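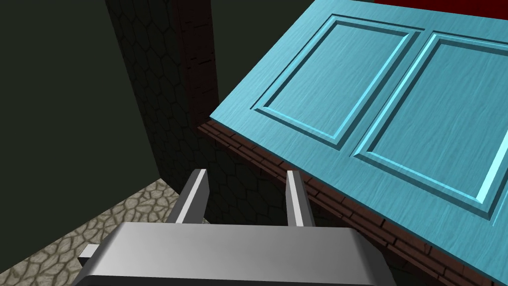
Keep the Doors You Have

January 29, 2024

My sister-in-law got a kitchen quote in September. Most of the money was for new cupboard doors, new boxes to hang them on, and someone to take the old ones to the tip. The old ones were solid, square and 31 years younger than the house. She signed anyway, and I have been grumbling about it since.

I think most kitchens that get ripped out should be left where they are. A kitchen is a set of boxes with doors on the front. When people say they hate theirs, they usually mean the colour, the handles, or one drawer that sticks. All of those can be fixed on a long weekend with a screwdriver and a tin of decent enamel.

The trade has no reason to tell you this. I rang Giltetti and asked for a price on painting and rehanging my own doors. The man was polite, and then spent most of the call on full replacement. Nitton wouldn't quote on less than a whole room. I don't blame them, as they have showrooms to pay for. But a customer who only ever hears from people selling kitchens will end up buying one.

I ended up with Eamon Scanlon, who works by himself out of a shed and still answers his phone. He replaced hinges, planed two doors that were binding, and charged me for 9 hours. I did the painting. The paint, sandpaper and primer came to $208. The kitchen is green now and it shuts properly.

Bríd Buckley, who lives over the back fence and has renovated more houses than I have lived in, disagrees with me. Her argument is that old cupboards waste space. Deep shelves lose things at the back, corner units are useless, and modern drawers hold more in the same width. She is right about the drawers. I would still put a pull-out tray in an old cupboard before I threw the cupboard away, and trays are cheap.

There are kitchens past saving. If the chipboard has swollen under the sink, paint won't help. If the layout means you can't open the oven and the fridge at once, move something. My complaint is with the other sort, the sound kitchen that goes in the skip because it looks like the year it was built.

Part of the trouble is resale. Agents talk as though no buyer will look at a house without a new kitchen in it. I went to four open homes last year with a friend who was looking. Three had been done up for sale, all with the same white fronts and black taps, and in one of them a door had already dropped on its hinge. She bought the fourth, with its original cupboards, and spent the difference on the roof.

Councils could help by charging properly for dumped joinery, and salvage yards could take more of it. Until then it comes down to the owner. Before you sign a quote, take one door off, clean it, sand it and paint it. Hang it back up and live with it for a month. Then ring the kitchen people if you still want to.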